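Rafsan Gunawardena has been mending furniture in Jekisstead for long enough that people leave chairs outside his door without a note. He works from a unit behind the old dairy in Esville and takes in tables, mostly, though he started with clocks.

"Clocks were my uncle's trade," he says. "I hadn't the patience. A table you can walk round."

He did 50 jobs in his first year and lost money on most of them. Last year he did 682. The commonest problem is a top that has been put next to a radiator. The boards shrink, the joints open, and the owner fills the gap with whatever is in the kitchen drawer.

"I've had candle wax, I've had toothpaste. Glue is worse. Glue I have to cut out."

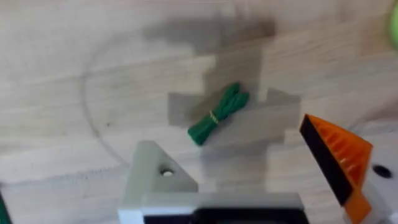
Grey tape on a pale wooden tabletop.

He is fairly relaxed about tape, provided it comes off within a few weeks. Warm it with a hairdryer, he says, and pull it back slowly along the grain. White spirit on a rag will deal with what is left, but try it underneath first.

His prices have gone up twice. A plain top costs more to refinish than many people paid for the whole table, and he tells them so before they carry it in.

"Some go home and think about it. Fair enough. A few come back."

He has no plans to take on staff. He did train 2 school leavers, and both now work for a joiner in Motatance.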